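Tredden watch-party room, pre-season check
2019-05-24

I do this list before every new run of Hurkari, and with the fourth series starting I've been fussier than usual (two episodes back to back, full room, lights down!). Comments are mine.

1. Exits. OK. Both doors open outwards and the green signs stay lit when the house lights drop.
2. Projector bracket. OK. Tightened in February, hasn't budged.
3. Seating. 71 chairs out, 44 of them linked in rows. FAIL on the back row, two wobbly legs. Swapped.
4. Extension leads. Taped down along the wall, except one by the screen, which I've redone.

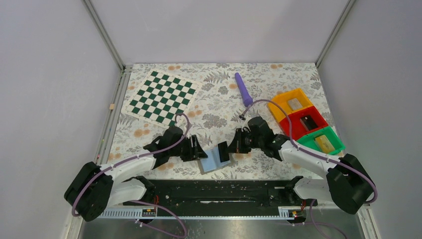

5. Trip hazards. The Mekberg speakers came with lovely long leads and I've been over one already, so they now go round the edge of the room. Same rule for the snack tables: cloths must stop short of the floor. Anything with ferns and orange flowers on it, like that one, is fine by me as long as it doesn't trail.
6. Candles. None, please, even for the Hjaltadóttir funeral episode. I know, I know. Battery ones only.
7. Volume. OK at the back, a bit fierce at the front. Turned down two notches and it's still plenty for the battle scenes.
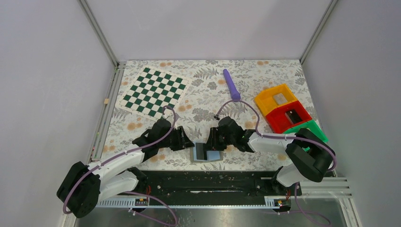
Floral table covering and checkered sheet.

8. Fire extinguishers. OK, both in date, but somebody had hung a coat over one. Moved it, and I'll look again on the night.
9. Strobe warning. Episode two has a long flashing bit, so the notice goes on the door and I'll say it out loud as well.

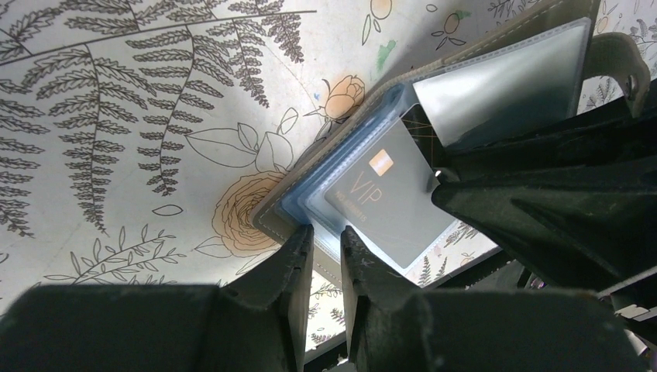 One of our regulars wrote back that the strobe notice should go on the ticket page too, as "the door's a bit late if you've come by two buses". Fair point. Added it this morning.

10. First aid box. Plasters low, on order.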